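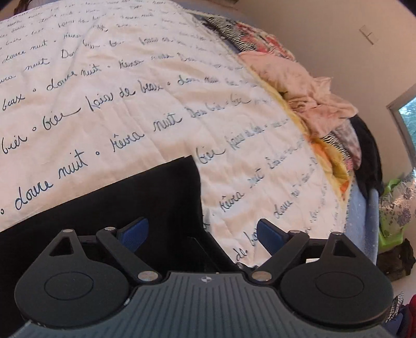

Can a machine fold the laundry yet?

Bato31
Posted in June
I ask because my bed disappears under clothes every week. Masteo says their folding unit takes 2 minutes for one T-shirt. For me this is slow, but I would accept it if I can go out meanwhile. Does someone here own one?

desjardins_k
I saw it at a fair. The shirts were already flat on the table and all the same size. Give it a heap with a blanket, a thin top and black trousers mixed together, and I think it will stop.

Tronavance
I disagree a little. Picking one piece from a heap is possible now, I have seen this several times. Slow, yes. The duvet cover is the real problem - too big for two short arms.

Bato31
And the price? I read 3,000 without the table.

desjardins_k
For this money I fold by hand and buy a better dryer.

Tronavance
You said the same about robot vacuums, and now you have one :)

desjardins_k
A floor is flat. My laundry is not. Please write again when it can find the second sock.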